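Hand-held gripper demonstration

Hand-held gripper demonstration is a way of gathering examples for a robot learning system without using a robot. A person holds a tool shaped like the end of a robot arm, with two fingers that open and close, and does an ordinary task with it. A camera fixed to the tool records the work from close to the fingers. The recordings are later used to train a program, usually called a policy, that controls a real arm carrying similar fingers.

The method is used mainly for household and kitchen tasks, where the objects vary a good deal in shape, colour and firmness. It is often set against teleoperation, in which a person steers a robot from a distance.

Background

Early collections of robot examples were mostly made by teleoperation in a single laboratory. The arm, the table and the lighting stayed the same from one day to the next, and policies trained on them tended to fail when moved elsewhere. A hand-held tool can be carried in a bag and used in a home, a canteen or a shop, so one collector can work in several places in a week.

The Nalell project adopted the method for tabletop sorting after an earlier teleoperated set proved too narrow. Its first guide for collectors, dated 12th April, dealt with one tool at a time. A section on two-handed work was added in June.

Equipment

The usual tool has a handle, a pair of linked fingers with soft pads, and a camera with a very wide lens. The wide view keeps both the fingertips and much of the room in the recording. Software needs the room as well as the object, as it works out the path of the tool partly from fixed features such as furniture edges and wall patterns. Bare walls and plain tables give it little to follow.

In two-handed work each hand holds its own tool, and each tool makes its own recording. The two recordings must share a clock. If one drifts against the other, the policy learns a hand-over in which one hand lets go too early.

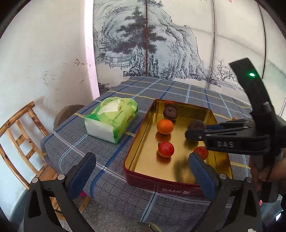

Procedure

A session is divided into episodes, each covering one attempt at a task. In the Nalell guide a sorting episode lasts between 8 and 19 seconds. The collector starts with the fingers open, carries out the task at a steady pace, and returns the tool to a resting position before stopping. Objects are then moved by hand to a new layout. Collectors are told to change the layout after every episode and the tablecloth or other covering after every 10.

Fruit and vegetables are common objects in such sets. Their colours are easy to label, they roll, and they mark if squeezed too hard. Containers with shiny insides are harder. A reflection can look like a second object, and some projects leave metal tins out for this reason. Nalell keeps them in, on the view that kitchens are full of them.

Two tools working over one container also hide objects from each other. An item behind a finger in one view may be clear in the other, and labels are made for each view on its own.

Checking

Episodes are reviewed before training. The Ruddock checklist, written for Nalell and since used by the Skendard group, rejects an episode if the path of the tool is lost, if a bare hand touches an object during the task, or if the clocks disagree. Dropped objects are not grounds for rejection when the collector picks them up again – such recoveries are marked and kept.

A set of about 1000 accepted episodes is treated by Skendard as the least that is worth training on for a single sorting task.

Limits

The person's arm can reach in ways that a robot arm cannot, so some recorded paths have to be thrown out. The tool also gives little record of force unless sensors are added to the pads. Driradus, a later set built on the same tool design, added a pressure reading for each finger, though the readings were found to change as the pads wore down.

See also

Teleoperation
Imitation learning
Bimanual manipulation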